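In defence of one big bin

I moved to a flat in Tikwood with 2 suitcases and no furniture for shoes. The hallway is narrow, so I did what every magazine recommends. I bought a proper rack, the Trisitz, with five levels and small rubber feet. I want to explain why I gave it away and why I now believe that slippers, slides and all such easy shoes should live together in a big open bin.

A rack asks you to make a decision each time you come home. Which level? Left or right? Do the heels go to the wall or to the room? It is a small decision, but you make it with wet hair and a bag of potatoes in the arms. In my home the result was always the same by Thursday: the rack was half empty, and the shoes were on the floor before it like people who wait for a bus.

With a bin you hold the shoe over the edge and open your hand. The work of putting away is then finished.
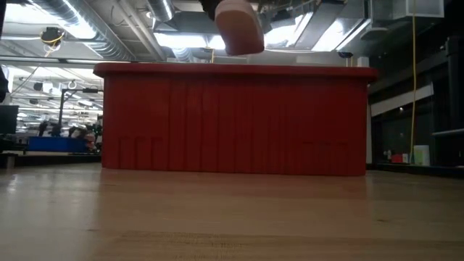 The objection of order

My friends who like order tell me that a bin is only a hidden mess. I take this objection seriously, and I think it is correct for some kinds of shoes. Leather shoes should not be thrown on each other. Boots with mud need a tray. Shoes with laces make knots together, and I have lost patience with such knots in the morning.

But slides are another matter. A slide has no laces and no buckle on it, at least the simple ones that I mean. It has one wide strap and a flat sole. It can lie on its side or on its back for one month and it will be the same slide. To give to this object its own shelf is too much respect.

There is also the question of cleaning. My rack had bars, and between the bars lived dust and sand. I cleaned it with an old toothbrush, which is not how I wish to spend my evening. A plastic bin I carry to the shower, I rinse it, I turn it upside down. It is dry before dinner.

How to choose the bin

I have made mistakes here, so I will be a little practical. The first bin I bought, from Skalier, was deep and narrow. It looked elegant next to the door. However, every pair I wanted was at the bottom, and I had to put my arm inside until the shoulder. A bin for shoes must be wide and not very deep. You should see everything in it from above, without digging.

The second point is the colour. I used to prefer grey, because I thought it would disappear in the hallway. It did disappear, and also my black slides disappeared inside it. A strong colour is better. Against red you find the black pair at once, and the pink pair also.

The third point is the rim. Please take a thick one. A thin rim cuts the fingers when you lift the bin, and you will lift it often.

The sorting

I must admit that the bin does not work alone. Once in a while everything has to come out. I empty mine on the table -- on a washed table, and with clean soles, before somebody writes to me -- and I look at what I have. Laid flat, the slides show you quickly which one belongs to which, and if one has lost its partner you know it now and not at seven in the morning with one cold foot.

Two black and two pale pink are not difficult to match. In a family with several children it takes longer, and there I would give one bin to each person, or perhaps one for adults and one for the rest. 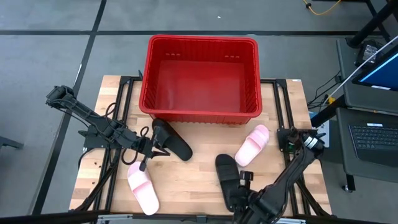

After I wrote a shorter version of this text for the Alarcón neighbourhood page, a reader answered that a bin teaches children to throw things, and that a child who throws shoes will later throw schoolbags, and then plates. She keeps a low shelf with a drawn outline for every pair, and her children respect it.

I have thought about this answer for some time. An outline on a shelf is a beautiful idea, and if it is followed in her house I have nothing to correct. But I grew up with such a shelf, and what I learned was to leave my shoes at the balcony, where no outline existed. Children do not refuse order, I think. They refuse the slow part of it. When the correct place is also the quickest place, you can stop repeating yourself every evening, and this is worth more to me than a straight row of heels.

The rack went to a neighbour who has many leather shoes. It looks very good in her hallway.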